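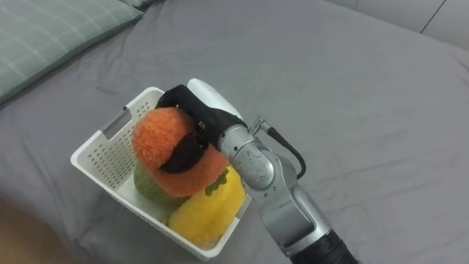 Jurnix home arm, tidy-up kit - worth it?

hannelore_e
Posted August 24, 2020
Had the Jurnix on trial since July. One arm, one gripper, plus the "soft goods" pack, a grand name for a settings file and a PDF. My test is plush fruit in a white plastic basket on the bed. It presses into the orange one like it's checking for ripeness. Grip force is on the low preset. Before I pay for the thing, has anyone got it working on fuzzy stuff?

traneck_refugee
Came over from the Traneck, so my standards are on the floor. The Jurnix is better. It will still grab the top item and whatever that item is friends with. Pick depth is set too deep out of the box. Take 10 mm off and try again.

Rokeya M.
Disagree about depth. Shaggy fabric needs the fingers well down in it or you come up with a pinch of fluff. I'd slow the close instead. Mine does 11 picks out of a basket before it sulks, and the sulking is a firmware matter.

traneck_refugee
Yours is bolted to a workbench. Hers is working over a mattress. Push down on a mattress and the whole basket goes down with it, so the depth number means nothing.

Rokeya M.
Fine, the mattress is a fair point. Put a board under the basket.

hannelore_e
If I have to make the bed with lumber I may as well put the toys away myself.

dilani_d
What are they charging for the soft goods pack now? I was quoted 50 on top of the arm, and support told me it was "strongly recommended," in the tone my dentist uses.

hannelore_e
Same, 50. The PDF is four pages and one is the cover.

siufong
Skip it and get the Cereck finger pads. More than 400 cycles on mine and they still grip. Also tie down the cable at the wrist. Mine hung in a nice big loop until it met a lamp.

Rokeya M.
Cereck pads shed on wool, fyi.

siufong
They do not. Your wool sheds.

hannelore_e
Took off the 10 mm and slowed the close, so you can both claim it. Orange came out clean twice, then it brought the yellow one along. Trial's extended another week. Pads are ordered, and the lamp has been moved.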